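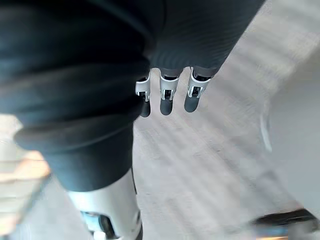 Fig. 1. Robot hand with the fingers pointing down.

Companion Animals and the Home
Handout 4: How cats use smell indoors
Teacher: Toivo Hämäläinen, Brisska Evening School
Version 2024-06-14

Before the lecture, please read again your notes from Handout 3 about hearing and vision. Today we leave these two senses and go to the one which owners forget most often. A person comes into a flat and looks at it. A cat comes into a flat and smells it, and much of what she does in the first hour depends on what she has found.

4.1 The nose and the second organ

The cat has a very large area of smelling tissue inside the nose when we compare it with the size of the head. She has also a second system, the vomeronasal organ, which lies above the hard palate. Two small ducts behind the upper front teeth lead to it.

When a cat wants to use this second organ, she opens the mouth a little, lifts the upper lip and stays still for a few seconds. This is called the flehmen response. Owners often think that the cat is disgusted or angry. She is collecting information, usually from the urine of another cat, but sometimes from a shoe or a bag that was in a house with animals.

Terms to know: vomeronasal organ, flehmen, pheromone.

Please be careful with the word "pheromone". In advertising it is used for almost everything. In this course we use it only for a chemical signal which one animal gives off and which changes the behaviour or the body of another animal of the same species.

4.2 Where the smell comes from

Cats have scent glands in several places:

– the cheeks and the corners of the mouth
– the chin
– the forehead, between the eye and the ear
– the base of the tail
– between the toes and on the pads

Rubbing with the cheek is called bunting. You see it on door frames, table legs, the corners of sofas and on people. In a group of cats who live well together, the animals rub against each other, and a shared group smell is made. This is why a cat who comes home from the veterinary clinic can be attacked by her own sister. She looks the same but she smells of the clinic. Keep the two cats apart for some hours, and let the returned one rest on bedding that both of them know.

Urine spraying is a different thing from normal urination. The cat stands, the tail is straight up and often trembles, and a small amount goes on a vertical surface. Normal urination is done in a squatting position and leaves a bigger amount on a horizontal surface. In the homework you will be asked to separate these two from a written history, so learn the difference well.

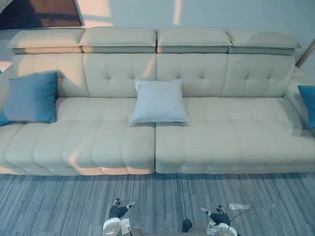 Fig. 2. Long sofa with headrests in front of a light grey wall.

4.3 Scratching

Students usually answer that cats scratch "to sharpen the claws". It is correct but it is only a part. Scratching pulls off the old outer layer of the claw, it stretches the muscles of the shoulders and the back, and it leaves a mark. The mark has two parts: the lines that can be seen, and the smell from the glands between the toes.

A mark is useful only if others meet it. For this reason cats like to scratch in places where there is traffic – next to a doorway, near the sleeping place, at the corner of a large piece of furniture. If the owner buys a scratching post and puts it behind the washing machine, the post will stay new for ever.

Advice which you can give to owners:

1. Put the post beside the place that is scratched already. Later it can be moved, a little every day.
2. The post must be tall enough for a full stretch. For an adult cat of normal size I recommend at least 70 cm, and a big male needs more.
3. It must not move. A post that falls once will perhaps not be tried again.
4. Offer one vertical and one flat surface, and look which one the cat prefers.
5. Do not shout and do not use a water spray. The cat learns to be afraid of the person, and she scratches when the person is out.

In April one student asked me if an old and ugly post should be thrown away. Please keep it as long as it is safe. From the cat's side it is now at its best, as it carries the marks of many months.

4.4 Cleaning and its problems

Much trouble begins with cleaning. An owner washes the whole flat with a strong perfumed product, changes all blankets on the same day, and in the evening the cat walks from room to room and calls. All the smells that she knew are gone.

Wash the bedding in turns, so that one piece with the old smell always remains. Do not wipe the places of cheek rubbing every week, even if a light brown line can be seen on the paint.

For urine on a carpet or a cushion, the order is this. First take up as much liquid as possible with paper. Then use an enzyme cleaner and follow the time on the label. Let it dry fully before the cat has access. Products with ammonia should be avoided because ammonia is also found in old urine. Products with phenols are poisonous for cats and should not be in the house. Always test the cleaner first on a part of the fabric which is not visible.

A cat who suddenly urinates outside the tray must be seen by a veterinarian before any talk about behaviour. With a male cat who tries and nothing comes, it is an emergency and the owner must go the same day, also at night.
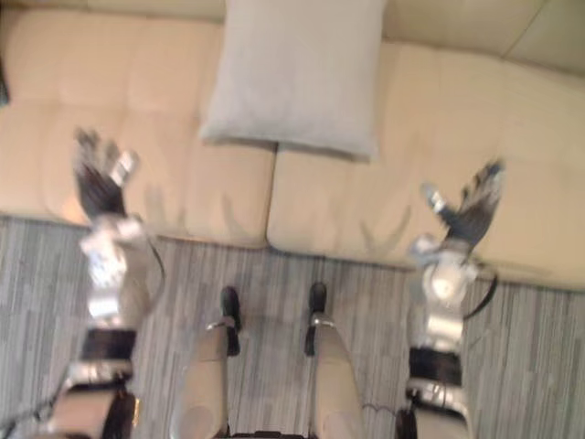 4.5 Case: the two cats of the Vakulenko family

Read the case alone and then discuss it with your neighbour. You have 20 minutes.

The family lives in a flat of 75 square metres and has had one female cat, Prindden, for six years. Two weeks ago they took in a young neutered male, Flikon. They opened the carrier in the living room on the first evening. Prindden hissed and went under the bed. Since then she comes out mostly at night. There are small amounts of urine on the wall beside the balcony door, and the arm of the sofa has been scratched on one side only. The family has one litter tray, in the bathroom, and they have washed the wall with a cleaner that smells of pine.

a) Is the urine on the wall more likely spraying or normal urination? Which words in the text tell you this?
b) What would you ask the family before you give any advice?
c) Write a plan for a new introduction, starting from separate rooms and an exchange of blankets.
d) How many trays would you suggest, and where would you put them?

4.6 Homework

Choose one cat that you can watch at home or at a friend's place. Draw a simple plan of the rooms and mark each place of rubbing and scratching. Write down also the resting places. If there is no cat available, ask me for the printed history.

The report should be one page and gives up to 50 points. Bring it on paper to the next lecture, where we continue with Handout 5, feeding places and water.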